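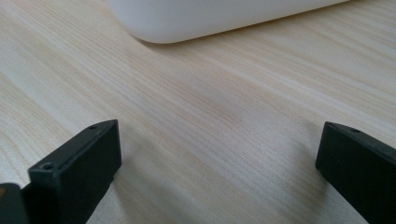 Notes on the Bin Task, October

The bin task was added to the Inum collection program at the beginning of the month. The following is a record of how the work has been organized at the Oltness site, what has been changed in the written procedure, and which matters remain open. It is posted on this blog, as earlier notes were, for the benefit of colleagues at Zarkatska who will take up the same task on their own table, and for the smaller number of readers who have written to ask how the examples are made.

The task itself is plain. A soft toy lies on the table beside a storage bin. The operator, working with a gripper in each hand, picks up the toy, places it in the bin, and returns both grippers to their starting positions near the front of the table. One completed pass is one example. A pass in which the toy is dropped and recovered is also one example, provided that the operator continues without speaking to anyone or setting a gripper down. A pass that is abandoned is kept in a separate folder and does not enter the total.

The total at the close of the month stood at 719 recorded passes. Of these, 324 were made under the revised procedure described below. The earlier passes have been retained. They will be marked as a separate group so that the people training the model at Kvam may include them or leave them out.

Starting positions

The first version of the procedure asked the operator to place the toy "in front of the bin." This proved too loose in one respect and too strict in another. Operators settled quickly into a favorite spot, nearly always on the side of their stronger hand, and the toy was nearly always laid straight. A model trained on such passes may be expected to do well with a straight toy in that spot and poorly elsewhere.

The revised procedure asks for a new starting position on every pass. The toy may lie to either side of the bin, in front of it, or behind it, and at any angle. The bin is also to be moved, by at least the width of a hand, after every five passes. Operators are asked to look away from the table when setting the toy down. Several found this instruction odd, but the spread of positions in the later recordings is visibly wider and the instruction will stay.

A printed sheet of positions was tried for one afternoon and withdrawn. It slowed the work a good deal, and the operators began to aim for the marks with great care, which produced a different kind of sameness.

Opening the grippers

Each pass is to begin with both grippers fully open and held clear of the objects. In the early recordings many passes began with the fingers already partly closed, and in some the operator was already moving toward the toy when recording started. The first moments of a pass matter to the model as much as the grasp does. If half the examples begin in motion, the model has little to learn from about how to begin.

Operators now open the grippers, hold them still for two seconds, and then proceed. The same pause is made at the end. It feels long to the person holding the equipment, and the pauses at the end of a pass are still being cut short more often than they should be. Reviewers have been asked to note this on the sheet and to leave the recording in place.

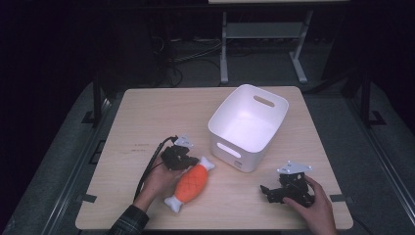

The bin, the plush drumstick, and both grippers on the work table.

Use of both hands

The question most often raised by operators is whether both hands must take part. They need not. Either gripper may lift the toy, and the other may steady the bin or remain at rest. What is asked is that the choice follow from where the toy lies. An operator who reaches across the body to use a preferred hand is teaching the model to do the same, and a reach of that kind is likely to bring the arms of a robot into each other's way.

Steadying the bin by one of its handle openings is allowed. Lifting the bin is not, and neither is tipping it toward the toy. A few operators discovered that tipping the bin and sweeping the toy in was much faster. Those passes have been moved to the separate folder. They are neat pieces of handling, but they belong to a different task.

On the choice of toy

The plush drumstick was selected for its shape. It has a thick orange middle and a narrower white bone at each end, so the operator must decide where to take hold of it. Grasps at the middle are more secure. Grasps at the bone ends are easier to make when the toy lies close to the bin, though the toy then tends to swing. Both are wanted. No instruction has been given on the matter, and the later recordings show a reasonable mixture.

Its bright color is a mixed advantage. It is easy to find against pale wood, for the reviewer and presumably for the model, and there is a risk that the model will come to rely on the color. Plainer objects will be added in the next round. Zarkatska has been asked to propose some from its own stock, preferably soft and of a similar size.

Pace of work

Sessions are limited in length, with a rest between blocks. Holding a gripper in each hand for long periods is tiring for the wrists, and tired operators make hurried passes. Around half of the passes set aside during review came from the last block of a session. The last block has accordingly been shortened, and the lost time has been added to the morning.

Operators are also reminded that a slow pass is acceptable and that the daily count is not used to compare one person with another. It was a mistake to post the count on the wall, and it has been taken down.

Open matters

The wording for abandoned passes needs to be settled between the sites before the recordings are combined. At present Oltness treats a toy that falls from the table as an abandoned pass. Zarkatska has proposed keeping such passes up to the moment of the fall.

The review sheet still has no place to record which hand made the grasp. This will be added before Monday. The earlier sheets will be completed from the recordings as time permits.

Cables continue to need attention. Operators should check before each block that the cable from each gripper has enough slack to reach the far side of the bin. A cable that pulls tight changes the motion of the wrist, and the change is difficult to spot in review.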